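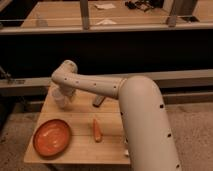 Campbell Low Table, Square Top

Product group: occasional and activity tables
Maker: Brelov
Range: Campbell
Finish: clear, light tone

The Campbell is a small square table with a plank top, intended for playrooms, waiting areas and classrooms where light objects are laid out, sorted and cleared away several times a day. It is supplied as a single size. The top is pale wood with a natural grain, and no two tops match exactly in color or figure.

The photographs on this page show the table in use with items from the Flakbridge tabletop set, which is sold separately. The set contains a shallow plate, a cup, a play carrot and a blue sponge. Other household items can be added as required.

Top construction

The top is made of parallel planks joined edge to edge. The joints remain visible as thin seams and are left that way on purpose. A filled joint tends to crack along the filler line when the wood moves with the season, and the repair is more noticeable than the seam. Planks run the full width of the top with no end joints.

Seams should be wiped along their length. Wiping across them pushes crumbs and modeling dough into the joint, where a soft brush is then needed. Do not use a knife or a metal scraper.

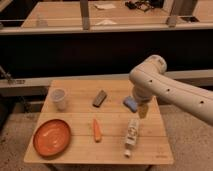 Page last changed: March

Surface and layout

The clear finish keeps the wood light enough for most colored items to stand out against it. An orange plate or a blue sponge is easy to find on the surface. Translucent items have less contrast, and a frosted cup or clear container is best stood near a back corner, away from the working area.

Bottles can be stood up or laid on their side. A bottle laid down should have its cap closed and should be placed across the planks, with the cap toward the user. Round items left loose near the front edge may roll, as the top has no raised lip. A lipped version was considered for the Campbell range and was not put into production - the lip made the surface harder to wipe clean.

Floor

The table can be used on hard floors or on low-pile carpet. On carpet, allow 2 days for the feet to settle before checking the level. On hard floors, fit the felt pads supplied. Thick rugs are not recommended under any table in this range.

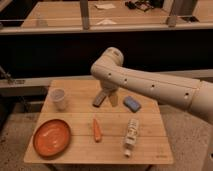

Care and cleaning

1. Clear the top completely before cleaning. Items with a rim, such as plates, can hold grit underneath and mark the finish when dragged.

2. Wipe with a damp sponge along the planks. Use the soft side only.

3. Dry with a cloth within 5 minutes. Standing water at the seams will raise the grain.

4. Renew the finish with Boltirora clear hard oil when the surface looks dull. In a classroom this is normally needed every 3 months. Leave the first coat for around 30 minutes, then remove the excess.

Do not leave a wet sponge on the wood overnight. Dark rings from damp items can be sanded out lightly and oiled again, but deep staining is not covered by the guarantee. Colored plastic does not normally transfer to the finish. Rubber may do so if left in one place for a long period, and rubber mats should be lifted at the end of each day.

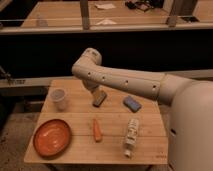 Reading time: 3 minutes

Placing items for sorting work

For sorting and tidying activities, keep the larger pieces toward the corners and the smaller ones in the middle. A plate at the front left and a cup at the back left give two fixed destinations on the same side. A sponge at the back right stays clear of both. Small blocks are easiest to pick up when they have open wood on all sides.

Supplied with the table

Felt pads for hard floors
Assembly key
Care sheet

Not supplied

Flakbridge tabletop set
Boltirora clear hard oil
Seating

Spare parts

Feet, pads and fixings are available separately. Single planks are not sold - the top is glued as one piece and is replaced complete. When ordering a replacement top, quote the batch mark on the underside so that the closest tone can be selected from stock.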